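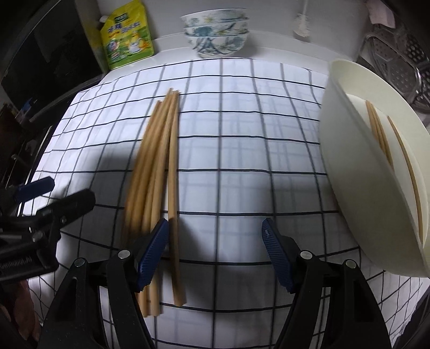
Según Ayman Radwan, el dato que conviene vigilar en la nueva instalación de Vorkombridge es la temperatura de retorno, y de ella depende que la bomba de calor geotérmica mantenga el rendimiento previsto durante el segundo invierno de servicio.

Inicio | Noticias | Energía | Edificación | Agenda | Contacto

14/07/2020

El centro de formación de Vorkombridge ha sustituido sus dos calderas de gasóleo por un sistema geotérmico de circuito cerrado con una potencia térmica nominal de 434 kW. La obra, adjudicada a Akura, comprende un campo de sondeos verticales de 101 metros de profundidad cada uno, conectados en paralelo a un colector enterrado junto a la fachada norte. La ingeniería Lurix firmó el proyecto y se ocupa del seguimiento energético.

El sistema trabaja con cinco bombas de calor agua-agua en cascada. El control da prioridad a las unidades con menos horas acumuladas y limita los arranques por hora de cada compresor. La temperatura de impulsión se fija en 45 °C para los fancoils y en 35 °C para el suelo radiante de la planta baja. El agua caliente sanitaria se produce en un circuito independiente, con choque térmico semanal contra la legionela mediante resistencia eléctrica.

En la memoria del proyecto se prevé un ahorro de 1.155 MWh de energía final a lo largo de la primera fase de explotación. La cifra descuenta el consumo eléctrico de los compresores y de las bombas de circulación, pero no el de la ventilación, que se mide aparte.

Radwan señala que el reparto entre calefacción y refrigeración está descompensado: el edificio extrae del terreno más calor del que devuelve en verano. Para corregirlo, Lurix ha propuesto ampliar el horario de refrigeración pasiva y disipar en los sondeos el calor residual de la sala de servidores. La modificación exige un intercambiador de placas adicional y una válvula de tres vías, ya incluidos en el presupuesto de mantenimiento.

La supervisión se realiza con la plataforma Zaki, que registra caudales, temperaturas y consumo eléctrico cada cinco minutos. Los contadores de energía térmica están instalados en el lado del terreno y en el de distribución, de modo que el rendimiento estacional puede calcularse por separado para cada bomba.

Las calderas antiguas permanecerán conectadas como reserva hasta diciembre. Después se desmontarán junto con el depósito de combustible, y la sala quedará destinada a los acumuladores de inercia.

Compartido 101 veces | 5 comentarios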